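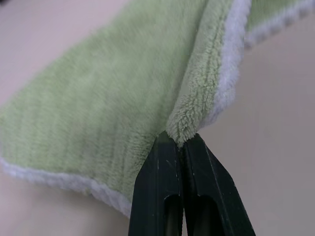
A kitchen towel that goes into the drawer with a twist in it comes out with a twist in it, according to Shadi Haddadin, and no amount of smoothing at the sink will put the pile back the way it was.

Filed under: Home Textiles / Kitchen / Care and Storage
Last updated: March, 9:40 a.m.

STURKA ISSUES REVISED FOLDING AND STORAGE INSTRUCTIONS FOR TROTUS KITCHEN TOWELS

STEKLOW – Sturka has revised the folding and storage instructions supplied with its Trotus line of kitchen towels and cleaning cloths. The new text replaces the care sheet now packed with the line and will be included with all orders shipped from Steklow starting in March. Washing instructions are unchanged.

The revision covers three points: how a towel is laid out before folding, how folded towels are stacked, and how far they should be kept from dishes left to drain on the same surface.

Layout. The towel is placed flat on a clear section of table with the long side toward the user. It is picked up at both ends, pulled straight, and set down again. Any part of the edging that has turned under is brought out by hand before the first fold. The previous sheet started with the fold itself and said nothing about the edging, and most of the questions received by Sturka customer service on the subject concerned edges trapped inside the finished stack.

Folding. The standard fold is made in two steps, first lengthwise and then across. Towels for drawers may be rolled instead. A rolled towel should be started at one short end and kept under light, even tension so that the roll has the same thickness from side to side. Bunched ends should be opened out and the roll started over. Pulling on the ends alone does not remove the bunching and may stretch the trim.
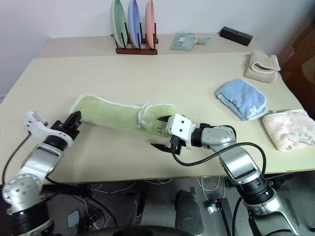
Green towel with white edging at table height. Folded towels at right; plates upright in a wooden rack at the back.

Stacking. Sturka now recommends a stack of up to five towels. Taller stacks compress the pile of the bottom towel and tend to lean when the top one is removed. The folded edge should face the front of the shelf. Towels and cleaning cloths should be stored in separate stacks, even where the colors match, to keep cloths used on counters from being picked up for drying dishes. The dimensions in the new sheet are based on a shelf 570 mm wide. On narrower shelves, the stacks can be placed one behind the other with the cleaning cloths at the back.

Distance from dishes. Where towels are folded on the same table that holds a dish rack, the rack should be moved to the far side and emptied of dripping items first. Folded towels are then set to one side of the work area, clear of the space needed to lay out the next one. A towel that has picked up water during folding should be hung and folded again later. It should not be added to the stack.

The instructions were edited for Sturka by Nseir, which also prepared the diagrams. The text has been shortened to fit a single card printed on both sides. A reader working through the card for the first time should allow five minutes for a small load. Item numbers, fiber content, and wash temperatures remain on the sewn label and are not repeated on the card.

Customers who already own Trotus towels do not need to change how existing stacks are stored unless the towels show permanent creasing. For creased towels, the card recommends one normal wash, drying flat or on a line, and refolding along a different line from the old crease. Fabric softener should be left out of this wash, as on the current label.

Retailers may request replacement cards for stock packed with the earlier sheet. Requests should state the item number and the number of packs on hand. Cards are supplied free of charge and can be slipped under the paper band without opening the pack.

Press and retail inquiries: Sturka, Product Information, Steklow.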